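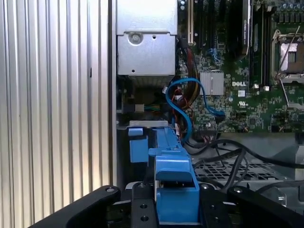
A gaveta de disco merece sobreviver ao disco

A discussão sobre desmontagem de computadores de secretária costuma ficar nos parafusos: quantos são, de que tipo, com que cabeça. É uma métrica cómoda e pouco informativa. O tempo de uma desmontagem decide-se nos encaixes e nos cabos, e o componente onde isso melhor se observa é a gaveta do disco rígido, peça de plástico de custo residual que quase nenhuma ficha técnica menciona.

Na oficina de Prirneston passaram pela bancada, até outubro, 117 caixas de gama empresarial. Em 59 o disco estava montado em gaveta; nas restantes estava aparafusado à estrutura. Floarea Iordache, responsável pela triagem, regista as duas situações em colunas separadas e defende que deveriam ter preços de tratamento diferentes. Concordo. A gaveta desloca o trabalho para a mão, que o faz sem ferramenta. O parafuso lateral obriga muitas vezes a rodar a caixa e, nos modelos compactos, a retirar antes a fonte de alimentação.
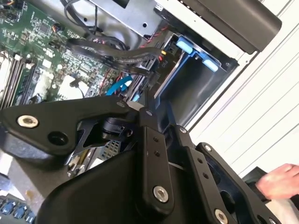
Interior da caixa aberta: cabos pretos planos em direção à zona das baías e um cabo SATA azul.

O segundo fator é o percurso dos cabos. Um cabo SATA com folga permite levantar o disco antes de o desligar; um cabo à medida exata exige desligar às cegas, com dois dedos, e é aí que se partem as patilhas. Keir MacRitchie, que redigiu o procedimento da Morsy para lotes de 200 unidades, manda desligar sempre primeiro e extrair depois. A regra é prudente para operadores novos. Aplicada a todos os modelos, parece-me excessiva, e o próprio procedimento prevê 2 exceções.

A cor também conta. O azul em pontos de manuseamento funciona como instrução sem texto: pega-se por ali. Num interior de chapa cinzenta, placa verde e cablagem preta, uma gaveta azul localiza-se de imediato, mesmo com má iluminação.

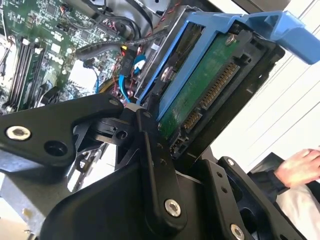
A objeção habitual é a da fragilidade. O plástico envelhece, a pega perde elasticidade, os pinos laterais saem do sítio. Tudo verdade, e nada disso justifica regressar à fixação direta. Uma gaveta danificada substitui-se; uma rosca moída na chapa da baía inutiliza a posição. O problema real é de abastecimento: as gavetas seguem para reciclagem agarradas aos discos destruídos, e meses depois a mesma oficina compra gavetas avulsas para recondicionar máquinas iguais. Em Ferdale passaram a separá-las antes da trituração, por família de caixa, e a guardá-las com os respetivos pinos.
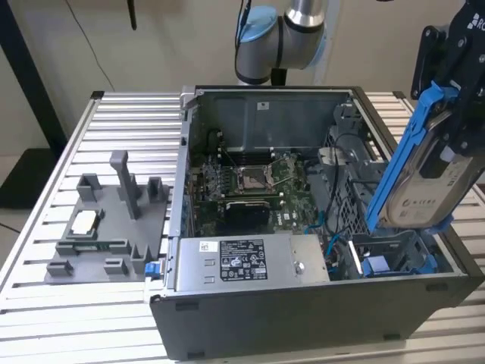
O que deveria constar do caderno de encargos

Três requisitos chegariam: extração do disco sem ferramenta, folga de cabo suficiente para o levantar ainda ligado e devolução da gaveta ao lote de origem. O primeiro já é corrente. O segundo depende do fabricante e verifica-se abrindo um exemplar antes da compra. O terceiro depende apenas de quem contrata o abate e continua ausente de todos os contratos que li este ano.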